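移動マニピュレータ導入計画 中間報告(機材・予算編)

担当:Mohandas Kotian

1. 予算の前提

本プロジェクトに割り当てられた機材費は2770ユーロである。研究室の先輩には「多いね」と言われ、見積もりを依頼したRuchti社の営業担当には「学生さんですか」と言われた。両者の反応の差が、この報告書の主題とほぼ一致している。

当初の計画書では、アーム本体に予算の大半を充て、残りで手先とカメラをそろえることになっていた。計画書を書いたのは私である。送料、予備部品、電源ケーブルという概念は、その時点ではまだ私の中に存在しなかった。

2. アームの選定

候補はRuchti社の小型アームと、Flommont社の教育用モデルの二つに絞った。Ruchtiは可搬重量に余裕があり、資料も美しい。ただし制御ソフトの年間ライセンスが別売で、そのことは見積書の最終ページに小さな字で書いてある。Flommontは見た目が地味で、説明書の日本語もやや独特だが(「関節を励ましてください」という一文の意味は未解明)、ライセンス料がかからない。

指導教員との面談は金曜の午後に行われ、20分で終わった。結論はFlommontである。私が用意した比較表は1ページ目しか開かれなかった。

3. グリッパの予算

手先については、二本指の平行グリッパを前提とした。対象は床の上の日用品で、吸着式では布や細い棒に歯が立たない。五本指ハンドも一応調べたが、価格がアーム本体を上回ったところでブラウザを閉じた。

指部品は消耗品として計上する必要がある。床すれすれまで手先を下ろす作業では、先端が板に当たる危険がつねにつきまとう。Promel社の純正の替え指は一組48ユーロで、月に一組だめにすると仮定すると、年度末には指だけで立派な出費になる。

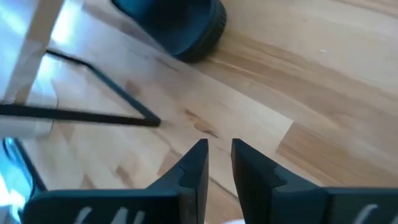
そこで替え指は三組だけ購入し、それ以降は自作で補う案とした。自作の場合は材料費が安く済むかわりに、設計と調整に人手がかかる。人手とは私のことであり、単価はゼロとして計算した。この前提の妥当性については、今後の検討課題としたい。

手首カメラは安価な小型のものを選んだ。高級機との差額は400ユーロある。明るい木の床では日光の反射で画面の一部が白く飛びやすいため、露出を手動で固定できることを必須条件とした。解像度はその次でよい。細い黒い棒状の脚なども認識の対象に入るので、奥行きの測れるカメラも検討したが、予算表のほうに奥行きがなかった。

4. 設置場所と周辺機材

走行台車はLullow班から借用する。借用料は無料だが、返却時に充電しておくこと、という条件がついた。借りた時点の電池残量については、特に取り決めがなかったらしい。

見落としていた項目は次のとおり。
非常停止ボタン
予備のバッテリ
床の保護シート
工具一式(研究室の六角レンチは、必要な太さのものだけがない)

5. 今後の予定

二月中にアームの発注を済ませ、納品を待つ間に指の試作を進める。保護シートは寸法を測り直してから注文する。最初の測定値は部屋の対角線だった。

非常停止ボタンの見積もりは現在二社に依頼中で、うち一社からは丁寧なカタログが三冊届いた。値段はどれにも載っていない。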